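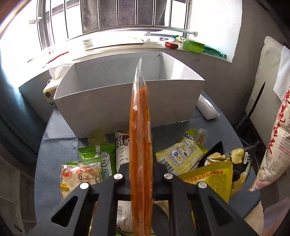 An October Afternoon at the Bruvcombe Snack Fair

I had been meaning to go to Bruvcombe for years, ever since a flyer for it turned up in a bag of rice crackers I'd ordered by mail, and this time I finally got myself on the early train. The fair fills the old Drekov hall, a ten-minute walk uphill from the station (take the left side of the street, the right side has no sidewalk past the bakery). Admission was free, and the program promised 92 tables. I got to maybe a third of them before my feet gave out.

The first thing I'll say is that everyone there loves packaging almost as much as they love food, and I was among my people! I came home with three pages of notes on wrappers alone.

The packing tables

My favorite corner was the one where you put together your own box. You get a big white open box, and the snacks are spread out on a covered table for you to choose from. There was a Lay's packet in clear and beige, with 乐事 next to the name on the round yellow logo and a great big 6 on the front, and a bright green packet I kept going back to for the little blue illustration on its white panel. One of the white packages had large black brushwork characters running along it, very handsome, and I'd have framed that wrapper if I could.

Then there were the tall, thin packets of something orange in clear, glossy plastic. I can't read the labels and I was too shy to ask, so I am going to go on calling it the orange one. Seen from the side it's hardly there at all, just a slim strip of orange with an empty point of plastic on top. Those slip down the side of a box beautifully, which I was very pleased to work out for myself.

My packing method, for what it's worth: wide flat things standing against the walls, narrow ones in the gaps, anything with air in it last. A lady behind me did it the other way around and her lid closed better than mine did.

Upstairs

The Dullell company had a display of old candy tins on the second floor, 622 of them by their own sign, and I spent far too long there looking for the toffee tin my grandmother kept buttons in. No luck, though there was one with the same blue rim. Next door the Min tea stand was pouring small cups of roasted barley tea, and after all that salt I had four.

If you're going next year

Bring a sturdy bag with a flat bottom. Eat a proper lunch first. The coat check closes half an hour before the hall does, so keep an eye on the clock, and the café by the side entrance is much quieter than the main one and has the better plum cake.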